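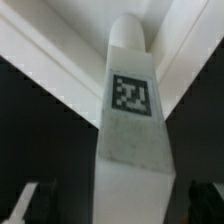 White block, standing up.

My mother-in-law's street in Jammont has 52 houses on it, and as of August, 52 opinions about where the bus stop should go. It used to be outside the bakery. Then the transit people moved it to the far side of Treloar Road, next to a hedge, and the street has been in a state of low-grade war ever since.

I was only visiting for a week. I had no intention of forming a view. By the second morning I had a view.

Bus stops are a strange thing to care about when you don't ride the bus much. I take the 152 into town when I'm there because parking costs more than lunch, and that's the extent of my commitment. But I stood at the new stop at 7:40 in the morning, facing a hedge, with no bench and no bakery, and I felt a real sense of loss for a cheese roll I had never bought.

Noboru Chiba, who lives across from the old stop, is delighted. He says he can hear his own radio again. He has also started parking in the spot where the bus used to pull in, so I'd call him a biased source. The bakery is less delighted, and has put up a sign in the window with a hand-drawn arrow for people getting off on the wrong side of the road. My mother-in-law thinks the arrow is aggressive. She's been in to tell them so, and came back with a loaf.

The official reason for the move was "improved sight lines." I've looked at the sight lines. From the new stop you can see the hedge very well. You can't see the bus until it's nearly on you, so everyone takes turns leaning out into the road like meerkats. A woman with a stroller told me the trick is to listen for the gear change on the hill. I tried this and flagged down a cement truck.

There was a meeting, of course. I went, because it was raining and the TV was on the fritz. It ran for two hours, most of it spent on whether the bus should be going to Skulell at all. A man in the front row had wanted it to go to Divura instead since well before the stop was moved, and he wasn't about to waste a full room.

They voted to write a letter. My mother-in-law is drafting it and has called me twice since I got home to ask how to spell "egregious." She wants the bench dealt with first and the bakery second, and she's leaving the hedge for a separate letter.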